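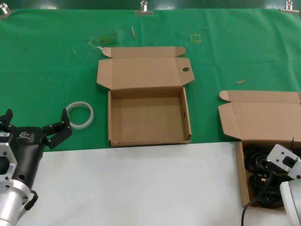 4. Task Setup and Data Collection

Figure 3. Workspace for the cable transfer task, head camera view. The right arm is reaching into the filled box; the box in the center is the target.

4.1 Student project structure

The recordings were made by students enrolled in a one-semester laboratory course on bimanual manipulation. Teams were assigned one packing task each and were responsible for the physical layout, the operating procedure and the first pass of annotation. The task considered in this section, referred to as Parby in the course materials, requires the transfer of coiled cables from a full cardboard box to an empty one. The other course task, Josia, uses rigid parts only and is treated in Section 5.

4.2 Workspace

Both boxes are of brown cardboard with attached lids, which are folded back onto the cloth before an episode starts (Figure 3). The green cloth is held along its far edge by metal binder clips. Early layouts without clips were abandoned after the cloth shifted under the lids during the first practice session, which changed the box pose between episodes. Creases were left as they were. Small scraps on the cloth were likewise not removed between episodes, and a roll of clear tape was allowed to stay beside the target box as a static distractor. Each arm ends in a gripper, and the two work from the near side of the table.

4.3 Procedure

An episode begins with both grippers open and outside the boxes. The operator grasps one coil with the right gripper, lifts it clear of the side wall, and releases it over the target box. The left gripper may be used to steady the target box or to press down a coil that has come to rest on the rim. An episode ends when the operator signals completion or after 100 seconds.

Teams recorded 557 episodes in total. Of these, 320 were kept for training and 30 were set aside for evaluation before any policy was trained. The remainder were excluded, most often for a snagged coil that pulled a second one out with it. Episodes in which the target box moved were retained if the coil still landed inside -- a rule that the teams applied unevenly at first and that was corrected in the August review.

4.4 Annotation

Segment boundaries were marked in Plolletov, the labeling tool used throughout the course. Four segments were defined: reach, grasp, transport and release. The boundary between reach and grasp proved the hardest to place, as the fingers are frequently hidden by the box wall or by the cables themselves. Annotators were instructed to use the gripper command signal in such cases and to mark the segment as occluded. Disagreements were settled by a second annotator from a different team, following the Hämmerli protocol described in Appendix B.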